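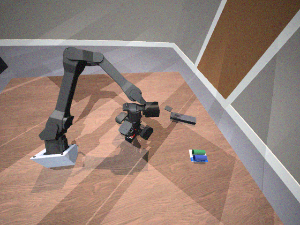
*Sim view, gripper just above the bench top, small red and white object down between the fingers. The two cylinders are over on the white and blue base.*

**Arm goes straight through its lower limit in sim, faults on the real one. Help!**

**korkia_kate_bush**
Right, I'm losing my mind a bit. I've been running a pick routine on our arm in Jornisel (the simulator, for anyone who hasn't met it) and it behaves beautifully. Then I send the same routine to the real arm and it drops too low on the approach, bumps the bench and throws fault 107. It's done it on 6 runs now. The fingers have a lovely new scuff on them and my boss has started hovering.

Same waypoints, same speed. I've checked the base height twice.

**solderandtea**
107 on the Karanus controller is following error, if memory serves. So it wanted to be somewhere and couldn't get there, what with your bench being in the way. What have you got set as the tool length?

**korkia_kate_bush**
Whatever came with the Quinlan gripper file. I didn't touch it.

**mothballed**
There's your problem then. That file has the old short fingers in it. We had the very same thing in June and it cost us a wrist seal.

**grumpy_axis**
Not convinced. If the tool length was wrong in the file it'd be wrong in the sim too, and she'd see the fingers go into the wood on screen. In that picture they're clear of it.

**mothballed**
Only if the sim draws the fingers from the same number the controller uses. Jornisel doesn't! The drawing is one file and the tool offset is another. You can have a perfectly nice looking gripper and a rubbish offset.

**grumpy_axis**
Fair enough, didn't know that. I'd still check the payload setting before blaming the file. Ours used to sag at full reach when it was set too light.

**solderandtea**
Please can we talk about the bit where it's hit the bench 6 times? Turn the speed right down and keep a hand on the stop button. And put a floor plane in the safety settings so it halts before it touches anything. I don't care whose fault the offset is, it shouldn't be able to get there.

**korkia_kate_bush**
Yes, told off, deserved. I did have the stop in my hand, for what it's worth, I'm just slow.

**grumpy_axis**
A floor plane uses the tool offset as well, mind. Wrong offset, wrong floor. Measure first.

**korkia_kate_bush**
OK, measured with a steel rule. Real fingers are longer than the file says, so one point to mothballed. I've put the right length in and it stops above the bench at crawl speed. Floor plane is on too.

Still got 2000 in the fault log though, and it won't clear. Anyone know that one?

**mothballed**
Never seen it. Post the whole log?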